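Packing and Unpacking Small Fragile Goods
Handout 2 for the course Household Moving and Storage
Firkalcombe Community College, April 2024

Please read this before the practical session. The first handout was on furniture and heavy boxes. This one is on the small things: vases, cups, picture glass, lamps, ornaments. They take little room in the truck but they take most of the hours, and most of the complaints come from them.

1. The place where you pack

Students want to start with the box. I ask you to start with the table. A packing place should be at the height of your hips, so that you do not bend for each cup. If you pack on the floor for a full morning, your back will tell you in the afternoon, and your hands become careless too.

A round table is good for one person and one box. You can walk to any side of it and there are no corners to catch your sleeve. For two persons a long table is better, because on a round one both of you will want the same spot. If the table has a good surface, put a blanket or a flat piece of cardboard under the box. Tape and small stones under a box can scratch varnish, and the customer will see the scratch before they see your nice packing.

Look also at what is next to the table. In many houses we pack on a landing or a gallery, where the upstairs rooms open. It is often a pleasant place with good light. But a railing has gaps, and a thing which rolls off the table can go through a gap and fall to the floor below, where people may be walking. Near a railing, keep the goods on the house side of the table and do not leave anything round lying on its side.

2. Paper

We use plain white packing paper, without printing. Newspaper leaves ink on pale china, and the ink is difficult to remove from an unglazed foot. One pack from our supplier Dredero has 200 sheets, and a kitchen of normal size uses one pack and a part of the second.

There are two ways to use the sheet, and beginners mix them up.

Flat paper is for wrapping. Put the object near one corner, roll it toward the middle, fold in the sides, and roll to the end.

Crumpled paper is for filling. Take one sheet, close your hands around it, and make a ball which is still soft. If the ball is hard like a stone, open it a little. A hard ball does not absorb a knock, it passes the knock on to the cup.

Begin every box with a layer of crumpled paper on the bottom, as deep as your hand is wide. Do this while the box is still empty, and press it into the corners.

3. Which things stay out

Before the first object goes in, decide what does not go in at all. Plants, cut flowers, candles in summer and anything with liquid stay out of the box and travel with the customer. A vase is packed when it is empty and fully dry, also on the inside of the neck. Put a twisted strip of paper in the neck for a few minutes and then look at it.

In lived-in rooms you will find that the table is already decorated. A bunch of sunflowers in a short vase can share the table with an open box for a while, if it stands well back from the edge where your arms are moving. Flower heads are heavy for a small vase. If you need the full surface, move the vase first and ask the customer where they want it.
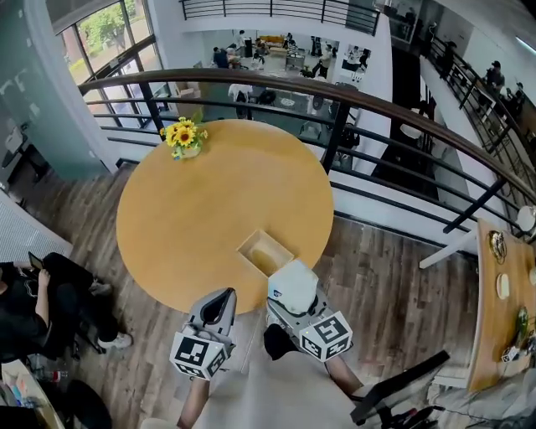
Jirine wrote to me after last September's course that she does it in the opposite order. She clears every single thing from the table, flowers too, before she opens any box, and she says the two minutes this takes are cheaper than one wet carton. I have no argument against it. If you work alone and you know that you are a quick mover with wide elbows, follow her way.

4. The box

For small fragile goods take the low rectangular box, not the tall one. In a tall box the objects at the bottom carry all the others. Close the bottom with two strips of tape along the middle seam and one across. Then lift the box and press your palm on the bottom from inside. It should not move.

Place the box close to the front edge of the table, but with its whole bottom supported. When it is too far back you lean over the flaps, and the flaps catch on your clothes. Turn the flaps fully outward before you begin. Some of you like to cut them off – please do not, we need them to close the box.

Heavy objects go below, light objects above. Plates stand on their edge like books. Cups go with the opening down. Every object should touch paper on all sides and should not touch another object. When the box is full, put a last layer of crumpled paper on top, close the flaps and shake it gently. If you hear something, open it and fill more.

5. Writing on the box

Write on two sides and never on the top only, as the top disappears when boxes are stacked. Write the room, the kind of goods and the word FRAGILE. For the Amundsen storage rooms you also write the shelf number, and this number must be the same as on the list.

6. Unpacking

Unpacking is the same work backward, with one danger of its own. Small pieces hide in the crumpled paper. A lid, a salt spoon or the foot of a figure is easily thrown away inside a paper ball. For this reason, open each ball with both hands before you put it aside, and lay the sheets flat in a pile. The flat pile also takes less room, and clean sheets can be used again for filling.

Do not say that a box is empty until you have put your hand in all four corners. After that, fold it and take it away from the table, so it is not mixed up with the boxes which are still to be done.

For the practical session

Wear closed shoes with a flat sole. Bring a marker and a small knife with a blade that can be pulled in. Paper, tape and boxes are in the room. Each of you will pack one box of 21 mixed objects, carry it down the stairs and give it to another student, who unpacks it. The time is not measured. Please read section 2 again the evening before – most of the marks are lost there.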